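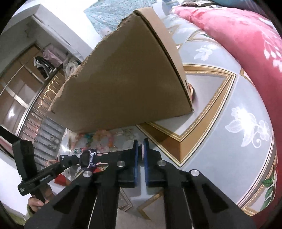
December - by Ayuba Lamptey
3 min read

Reading The Tempest, Act I: notes for Monday

Before we get to Prospero, please go back and read the storm again, slowly, and out loud if you live with patient people. It is a short scene and most of us rush through it the first time to get to the island (I certainly did at your age!), but so much of the play is already in it. Listen to the Boatswain telling the king's party to get out of his way. "What cares these roarers for the name of king?" he asks, and there you have the question of who gets to give orders, which will come back with Caliban, with Antonio, and with poor Stephano and his bottle.

Scene 2 is long, and it is nearly all talk. Prospero tells Miranda how he lost Milan, and he keeps stopping to ask whether she is listening. Mark each of those places in your copy. Is she bored, do you think, or is he simply too upset to tell a story straight? I go back and forth on this myself, and I would love to hear a good argument either way.

Then look at how he speaks to Ariel and to Caliban, one right after the other. Both want their freedom, and both are reminded of the past - Ariel of the pine tree, Caliban of the time when he was taught and petted. Notice who gets a promise at the end of it and who gets cramps.

Words to know: "bootless" (useless), "teen" (trouble or grief), "perfidious" (faithless, not to be trusted).

For Monday, write a page on one moment where a character remembers something differently from someone else in the room. Quote at least two lines, and give act and scene numbers so I can find them. If you get stuck, come by at lunch and we'll read it through together.

Contact | Copyright A. Lamptey, Grundley English Notes | Back to top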